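Room notebook, Cavbridge, back room
6 February 2021

Cleaning day, and my turn to write it up. Dalia El Sherbiny asked me to put down what we did in here so whoever has it next doesn't start from zero, so this is me doing that, with tea. The short version: desk wiped, trash out, white bucket back in use, floor still needs a proper go. We lost the first 41 minutes looking for the good cloths (they were in Kyrylo's drawer, of course, under the Jorkitz invoices).

I did the high surfaces first. Tall white unit, top of it, the papers that always end up there. I'd love it if we stopped using that as a shelf, but I say this every time and then I put something on it myself. 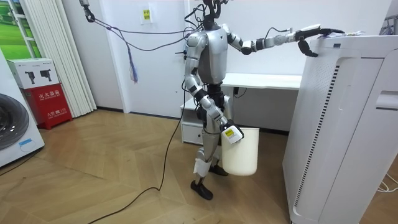 Gianni Galli wants the bucket kept for dry trash only, and I'm with him. Last September somebody poured coffee in it and it smelled for weeks. Wipes, tape ends, packaging, fine. Anything that drips goes down the hall to the sink — please!

Then the desk. It's a nice desk to clean, plain white top and rounded corners, but the white shows every gray mark and the curve in the front edge is where my cloth always bunches up. The little cup with the dark top and the red on it stays on the desk, so work past it.

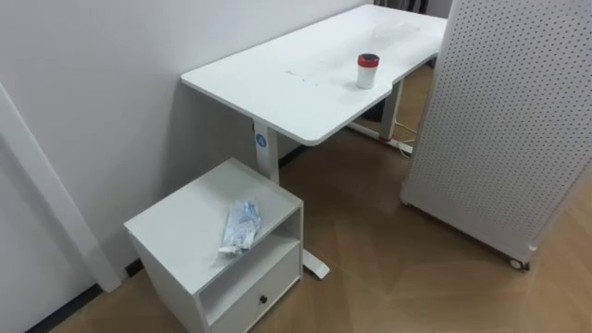 I used the Akande spray, 8 squirts for the whole top, and that was plenty. Let it sit a minute before you wipe. Leonardo Carbone swears by the Nanel one but it leaves streaks, and I had to go over everything twice when I tried it. Also watch the thin white cables on the floor by the far leg, a mop will catch them.

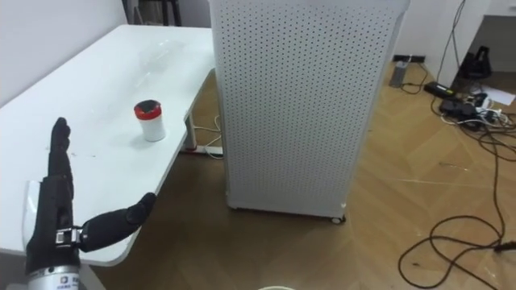 Can the desk marks be scrubbed with the rough side of the sponge?
Soft cloth only, and a second round of spray if they don't shift. The rough side dulls the top.

Before I left I wrote Leonardo Dal Bello a note about the floor. Herringbone wood, so a damp mop and no puddles, going along the wall first. He has the key to the mop closet and I don't.

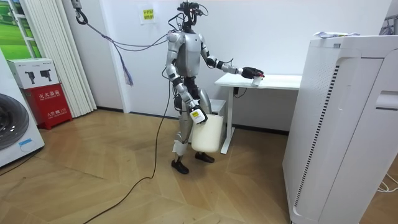

Still to do

Floor, all of it, plus the dark baseboard along the back wall
Inside of the small white cabinet
Order cloths, pack of 60
Ask Dalia where the spare trash bags went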